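Stesomach laundry moves towel folding to robot cells

Wondholm, Monday, February 19, 2024

The Stesomach laundry has put five robot folding cells into regular use on its small-towel line, and has changed the duties of the 29 people who worked the folding tables there. No jobs have been cut, according to the company. The daily work is different, and so is the shift plan.

The cells were supplied by Hovus. Each one has a single arm with a two-finger gripper, a cloth-covered work surface and a small camera mounted near the gripper. They handle hand towels and washcloths only. Bath sheets, robes and fitted sheets remain on the manual tables and the old flatwork ironer, and there is no date for moving them.

Stesomach washes for hotels, gyms and two clinics in and near Wondholm. Small towels are its largest category by piece count and the one with the most repeat motion per worker. Under the old arrangement a folder stood at a table for most of a shift, took towels from a cart, shook each one out, folded it and set it on a stack. The company's own log put the manual rate on a good day at 414 pieces per person per shift, after breaks and cart changes. Output from the five cells together now stands at 3,000 pieces per day over two shifts. Management does not present this as a direct comparison. The cells are slower per fold than a practiced person and make up the difference by running through breaks and shift changes.

What the folders do instead falls under two new headings. The first is feeding and clearing. Towels come out of the dryers tangled, and a cell cannot yet work from a mixed cart, so a person separates them, pulls out anything of the wrong size, and loads the infeed tray. Finished bundles are lifted off by hand and boxed by customer. The second heading is called exceptions. When a cell fails to find an edge or a corner after a set number of tries, it stops, raises its arm and lights an amber lamp. A worker opens the guard, takes the towel away, enters a short code on a panel and restarts the cycle. The code records the cause: edge not found, corner folded under, wrong item, damaged item, other.

Damaged items are a larger share of the stops than was planned for. A folder at a table would put a worn towel aside without breaking rhythm. The cell has no such category unless the camera software has been shown enough worn towels, and in the first weeks it treated loose threads at a corner as part of the edge. Hovus has since changed the edge-finding step and added a grip point farther in from the corner. Labels caused a similar problem, as a tag standing up from a fold can be read as a separate layer. The present rule is that the fingers close on the body of the bundle and leave the tag alone.
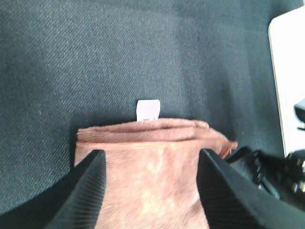

The frayed ones should never reach the cell at all, in the opinion of Yaw Bawa, and the sorting table is where the extra hands are needed. Bawa also said that the stop codes are too coarse, since "other" is used for everything from a stuck tray to a towel with a torn hem, and that the shift meeting spends its time guessing which it was. He would like a separate code for hem damage so that the customer can be billed or told.

Stesomach says a revised code list is being prepared — it will include hem damage and tray faults as separate entries. The list has to be approved by Hovus, whose software counts the codes and uses them to set the retry limits.

The shift plan has been redrawn to suit. Feeding and exceptions rotate every two hours, and each worker spends one day a week on the manual tables, partly to keep the skill in the building and partly because bath sheets still have to be done. The rotation was worked out with the local staff council, which asked that the time between an amber lamp and a restart not be used to rate individual workers. The company agreed to this in writing. Restart times are logged by cell only.

Pay grades for the folding group have not changed so far. Talks on a separate grade for those trained to clear faults inside the guard will begin in June. The training takes two days and covers lockout, gripper pad replacement and camera cleaning. Lint on the lens is the most common cause of a service call, and the cleaning interval has been shortened from once a shift to every cart change.

A sixth cell is on option for the company's second site at Alhassan, which has lower ceilings and will need a shorter guard. The option covers the same model of arm and gripper.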